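Does Squared Paper Make You Neater?

People say a grid keeps a table tidy. Should you believe them? A grid is only lines that cross. Lines can't pick anything up. 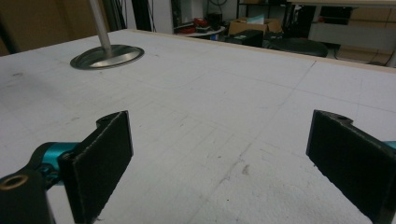 What a grid can do is help you remember. Put your cup in one square, go away, come back. Is it in the same square? Now you can check instead of guessing. But a big sheet slides, and then every square is in the wrong spot. Tape helps with that.

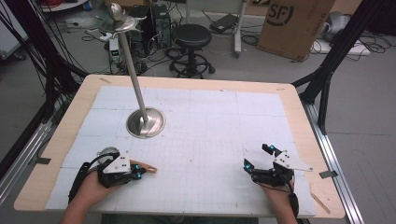
Tall things are another problem. A pole on a wide round base looks safe. Maybe it is. Don't take my word for it: give an empty paper towel stand at home a gentle nudge, low down and then near the top. Which one makes it wobble more?
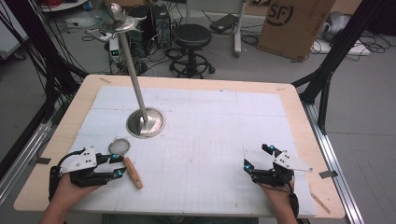 A metal stand on grid paper, with a few small things near the front.

Amparo Puma tested her own desk in Tevwood. The grid stayed neat. Her pencils didn't.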